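Chapter 6
Updating Desktop Software

An operating system is never finished when it is sold. Faults are found, hardware changes, and the people who use it ask for things the designers left out. This chapter looks at how updates reach a desktop computer, how they are checked, and what an administrator can do when one of them goes wrong.

We will follow one case through the chapter. Flodcombe is a district office with 232 desktop computers, most of them running the same version of the Zondico desktop. Kauko Heinonen, who manages them, had for years let each machine fetch its own updates. One January an update to the print service left 79 computers unable to find a printer. The fault was small and a fix came within two days, but the office had no record of which machines had taken the update and which had not.

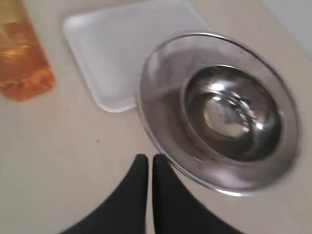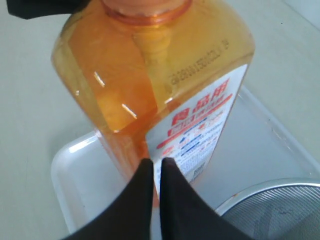

An update can be split into two parts: the payload and the manifest. The payload is the set of new files. The manifest is a short list that names those files, gives their versions and says what must already be present before they are put in place. The two are easy to confuse, because they usually arrive together. Think of the orange bottle in the second picture — the liquid is the payload, and the characters on the shoulder do the work of the manifest. An update tool reads the manifest first and decides from it whether to fetch the payload at all. If the manifest asks for a component the computer lacks, the tool should stop and write an entry in its log.

Manifests are normally signed. The signature lets the computer check that the list came from the publisher and has not been altered on the way. It says nothing about whether the new files are any good. The Flodcombe update was correctly signed and every file in it matched its manifest.

Section 6.1 deals with full and partial payloads. A full payload replaces whole files and is large; a partial one carries only the changes and depends on the old file being exactly as expected. Section 6.2 covers staged release, using the Olia update server as set up by the contractor, Peltonen. Section 6.3 is about going back to an earlier version, which is harder than going forward when settings have been converted to a new format.

Before reading on, find the update log on a computer you are allowed to use. Note the last entry and whether it records a success or a failure. You will need it for the first exercise in Section 6.1.

Copyright Flodcombe Press. All rights reserved. | Contact | Back to top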